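¿Pueden los robots hacer las tareas de casa?

Todavía no del todo. Un robot aspirador limpia el suelo, pero no recoge los calcetines. Doblar una camiseta le cuesta mucho a una máquina, porque la tela cambia de forma cada vez que la toca.

En las fábricas es distinto. Allí las piezas son duras y casi siempre están en el mismo sitio. En el taller Abella, un brazo robótico coloca más de 700 tapas al día. Si una caja llega torcida, se para y avisa a una persona.

Los robots aprenden practicando. El modelo Lidoven repitió 721 veces el mismo movimiento antes de usarse en el taller.

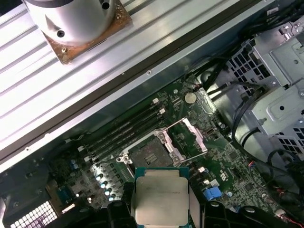 Montar un ordenador es un trabajo difícil para una máquina. El procesador es el chip que hace los cálculos y tiene que quedar bien colocado en su hueco, llamado zócalo. Los dos dedos negros del robot lo sujetan por los lados, justo encima del zócalo, que ya tiene la tapa metálica levantada. Una persona usa la vista y el tacto para hacerlo. El robot necesita cámaras y sensores.

Palabra nueva: pinza. Es la «mano» del robot.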